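Section 4. Recording a Property Inspection

This section explains how to enter the results of a move-in or move-out inspection in Nindetti, the property records system used by Enard letting offices. It applies to furnished and unfurnished housing. Commercial leases are covered in Section 7.

4.1 Before you begin

Confirm that the property already has an active file. An inspection cannot be attached to a draft file or to one that has been archived. You will also need:

The lease reference, as printed on the first page of the signed lease
The meter numbers for electricity, gas and water
The inventory, if the property is let furnished
An account with Inspector or Office Manager rights

Note: Accounts with Viewer rights can open an inspection but cannot save changes to it.

4.2 Creating the inspection record

1. From the main menu, select Properties, then enter the lease reference in the search field.

2. Open the property file and select the Inspections tab.

3. Select New Inspection. Choose Move-in or Move-out from the list. The type cannot be changed once the record has been saved.

4. Enter the date and the start time. For a move-out inspection, Nindetti displays the matching move-in record in the right-hand column for comparison.

5. Enter the names of all parties present. If a tenant is represented by another person, check the box marked Representative and attach the signed authorization.

Caution: Do not create a second record to correct an error in the first. Duplicate records prevent the deposit statement from being issued. Use the Amend function described in Section 4.5.

4.3 Entering rooms and meter readings

1. Select Add Room and choose a room type. Rooms should be entered in the order in which they were visited.

2. For each room, record the condition of the walls, floor, ceiling, windows and doors. The available ratings are New, Good, Worn and Damaged. A written comment is required for Worn and Damaged.

3. Enter the meter readings exactly as displayed, including any leading zeros. If a meter could not be reached, select Not Read and state the reason.

4. Enter the number of keys, badges and remote controls handed over.

Note: The comment field accepts up to 2,000 characters. Longer remarks should be attached as a separate document.

4.4 Attaching photographs

1. Select the room to which the photographs belong, then select Attach.

2. Choose the files from your computer or tablet. Each room may hold up to 40 photographs.

3. Wait until the word Stored appears next to each file — closing the window earlier cancels the transfer.
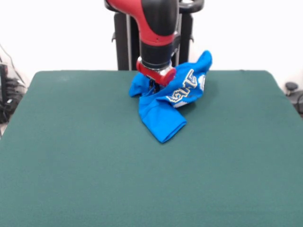 4. Select Save Room and repeat the procedure for the remaining rooms.

If message 107 appears, the file format is not accepted. Convert the file and attach it again.

4.5 Signing and amending

1. Select Review and read the full report with the parties present.

2. Select Sign. Each party signs on the screen in turn. The report is locked after the last signature, and a copy is sent to each e-mail address on the lease. Delivery normally takes about 2 minutes.

3. To correct a signed report, select Amend and describe the change. All parties must sign the amendment. The original text remains visible in the file history.

Caution: An amendment that affects the deposit must be approved by an Office Manager before it is sent for signature.

Offices that use the Rekano accounting link should now continue to Section 5, Deposit Statements. Offices served by the Najafi regional center should forward the signed report to the center before opening a deposit statement.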